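Stone veining across a mitered edge: one slab map or two?

Page 1 of 1

s_furukawa
Posts: 137
Posted 1/20/26

I'm working on a kitchen island with dark veined stone on the top and front. At present both surfaces use the same tiling texture with box projection. The veins don't meet at the front edge, and a fabricator would be expected to match them there. Is it better to unwrap the top and front as one continuous island, or keep separate maps and offset the front by hand?

tilid_render
Posts: 2616

One island. Lay the front panel flat against the top in UV space with a shared edge and scale both to real slab dimensions. Box projection picks a direction per face, so a match at the corner would be luck.

Ovcombe
Posts: 88

Disagree for anything that may be resized. With a single island you redo the layout every time the client changes the depth. I keep two maps and drive the offset from the counter depth. It takes two minutes to set up.

tilid_render
Posts: 2616

That aligns the position at the seam, but only if both maps come from the same slab scan and have the same rotation. If the front is rotated 90 degrees, the veins change direction at the edge and the offset can't fix it.

s_furukawa
Posts: 137

Same scan, same scale. I'll check the rotation. Roughness is a single value over the whole block.
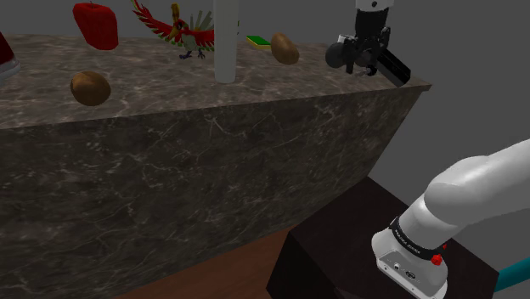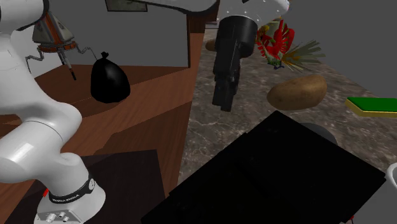 First one is the stone, top and front face. Both are renders.

A-A Després
Posts: 412

Put a small bevel on the edge before you do anything else. A perfectly sharp corner catches no highlight, and the eye goes straight to the seam. I use 2 mm on stone.

Ovcombe
Posts: 88

Agree on the bevel, but assign its faces to the top's map or you get a stretched strip — I made that mistake on the Nakajima job last August and had to rerender the whole set.

tilid_render
Posts: 2616

Roughness also needs some variation. Veins in polished stone often take the polish differently from the ground color. Drive it from the color map at low strength.

s_furukawa
Posts: 137

Rotation was the problem. The front was turned 90 degrees. I'm going with the single island, as the depth is fixed on this one. Bevel next.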